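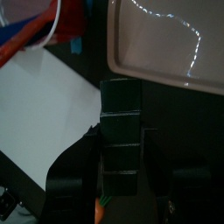

Surface first, objects second

14/04/2025
Posted by Yvonne Wainwright

I have been reworking the small kitchen table over the past few weeks, and several people wrote after the November post on drawer dividers to ask for measurements. I have them for the shelf and the lighting. The arrangement of the table itself is mostly a matter of order, and that is what this post covers.

The working rule is that the surface gets settled before anything is placed on it. I start with nothing but the white top and the light. A white surface under a strong lamp goes gray toward the edges, and that falloff shows where the usable area stops. On my table the good area is about 50 cm deep. Past that I can still see what I am doing, but crumbs and dried flour get missed on the wipe-down.

I replaced the old lamp with one from Pearce. It is mounted 157 cm above the floor, a height I reached by moving it three times and filling two sets of holes. If you are taller than me you will want it higher, as the lower rim of the shade sits close to my eye line.

Board across the front

The large white cutting board goes at the front and takes the full width of the working area. I used to keep it upright against the wall and bring it out when needed. Left lying flat, it does two jobs: it is ready for use, and it sets a line that everything else has to stay behind. The dark gray table shows in a band in front of it, and I keep that band clear.

The board has a faint dark scuff near the left end. I have tried baking soda paste and a diluted bleach soak, 3 minutes and then overnight. Neither shifted it. A scuff of that kind has no effect on use, and I have stopped working on it.
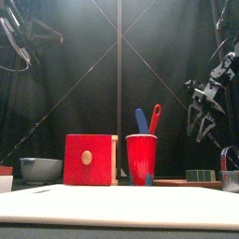
The row behind the board

Tall things go in the cup. The red plastic cup holds two utensils, a blue one with a broad flat blade and a red one with a loop at the end of the handle. Two is the limit I have set for it. With a third, the handles cross and I end up pulling out the wrong one. The cup tapers toward the base, so it is less stable than a straight-sided crock would be, and keeping the load small helps.

The red wooden box stands left of the cup with the knob facing the cook. I leave a small gap between the two so that a cloth can pass through. The frame is unpainted and should be wiped with a damp cloth only. The red face will take a little dish soap.

The gray bowl sits farther left and somewhat back. It is wide, and when I had it directly behind the board my sleeve caught the rim. The flat brown board stays on the right, low enough to reach across.

I considered a Skollura rail for the wall to get the utensils off the table altogether. The rail is rated for more weight than I need, but the screws have to go into solid wall, and mine is hollow at that point. Wakness sells an anchor that might work. I have a pack of 200 left over from the hallway job and will test a few in the closet before I drill anywhere visible.

Recent posts
Drawer dividers, measured and cut
Rehanging the hallway shelf
Which cloths survive a hot wash
Notes from the Hikville flea market
Filling screw holes in painted plaster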